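Zonosberg – anyone else watching?

harahap80
Just finished episode four and I'm hooked. A whole village wakes up one October morning and there's an extra house on the high street, with a family in it who all the neighbours half remember. Hardly anything gets explained and I love it!

Zilier
I gave up after two. Everyone stares out of windows and whispers. We get it, it's foggy.

harahap80
Oh stick with it, the schoolteacher's story properly kicks off in the third one (and the fog calms down a bit).

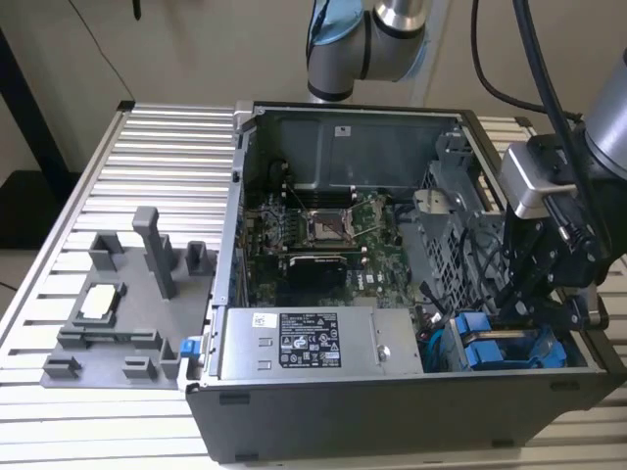 My only grumble is the music, which is far too loud over the quiet bits – I had the subtitles on for most of the dinner scene.

jekus11
Agree on the music, disagree on the teacher. She's the weakest part for me. The brother is where it's at.

Zilier
The brother who says 13 words an episode?

jekus11
Yes, and I believe every one of them.

Gilang Kusuma
I read the book first and the ending is very different, so go careful with reviews. I'm on episode six and still can't decide who I trust.

harahap80
No spoilers please, I'm watching the next one at 11 tonight!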